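How Things Work (And How They Don't) | Robots
February
By the Wutetti Kids' Science Desk

The Robot That Let Go

Robots are very good at doing what they are told. This is also the main thing wrong with them.

Take the robot arm at Ganditz, a workshop where old furniture gets taken apart so the good bits can be used again. The arm's name was Covum. It had one job, and the job was dull: pick up a lump of something from a tray, carry it over to a bin, let go. Pick up, carry, let go. A person doing this would be bored by lunch. Covum did it 689 times in a row one morning and never once asked for a snack.

Then it dropped number 690 on the floor. It dropped the next one too. By the time somebody pushed the big red stop button, there were 22 lumps on the floor and Covum was cheerfully carrying nothing at all to the bin, opening its fingers over it very carefully, and going back for more nothing.

So what went wrong?

First, you need to know how a robot holds things. Your hand is clever. When you pick up an egg, your skin feels the shell, and your brain says "gently!" When you pick up a brick, your brain says something else. If the egg starts to slide, your fingers tighten up before you have even thought about it.

Covum's hand was called a gripper, and it had two stiff fingers that moved toward each other, a bit like a crab's claw. It had no skin. What it had was a number. Every time it picked something up, its computer told the motor how hard to squeeze, and the number that day was 20. (Twenty what? Twenty out of a hundred, where a hundred is as hard as the motor can go and you should keep your own fingers well away.)

Twenty had worked fine for smooth, straight pieces. A smooth piece has flat sides, and flat sides touch a flat finger all the way along. Lots of touching means lots of friction. Friction is the rubbing force that stops things from sliding. It is why you can walk across a carpet in sneakers and why you should not run across a kitchen in socks, as you may already have found out.

But late in the morning a new tray came in, and the pieces in it were bumpy. Now the fingers were only touching the tops of the bumps. The pieces could rock and twist in the grip, and when the arm swung around toward the bin, out they went.

You could fix that by squeezing harder, and that was the first thing the workshop tried. They turned the number up to 76. Nothing slipped after that. Several pieces did get crunched into crumbs, though, so the bin filled up with something that looked like breakfast cereal, and they turned it down again.

The second thing they tried was smarter. Before letting Covum near another real tray, they let it practice inside a computer. This kind of pretend world is called a simulation. It works a lot like a video game, except that the game is about picking up a lump and putting it down again, and there is no music.

In a simulation, a robot can drop things all day and there's no mess to sweep. You can give it long lumps, short lumps and lumps of every awkward shape you can think of.
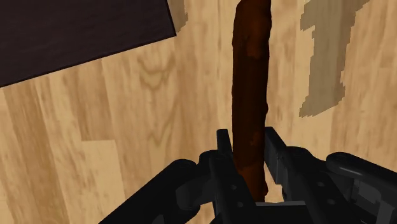

You can also try holding the same piece in different places. If you hold a ruler by one end and swing it, you can feel the other end trying to pull away from you. Hold it in the middle and it behaves much better. Robots have the same trouble. A grip near the end of a long piece has to work a lot harder than a grip in the middle, and Covum had been grabbing wherever the fingers happened to land.

Simulations have a catch, which is that somebody has to make up the rules. If the pretend friction is too sticky, the pretend robot looks like a genius, and then the real one throws things on the floor again. The checking still has to be done with real lumps.

There was one more problem, and it was the silliest. Why did Covum keep going when its hand was empty?

Because it had never been told to look. Its program said "close fingers," then "move to bin." There was no line in between that said "is there anything in here?" So the workshop added one. When the fingers close on something, they stop early. When they close on nothing, they go all the way shut. Now, if Covum's fingers meet in the middle, the arm stops and a yellow light comes on.

The light has its own name, by the way. It's called Sæther. It comes on more than you'd think.

Try it yourself: find a pencil and a knobbly stick. Pick each one up between two rulers, one ruler in each hand, and carry it across the room. Then try it with your eyes shut. Put a cushion down first.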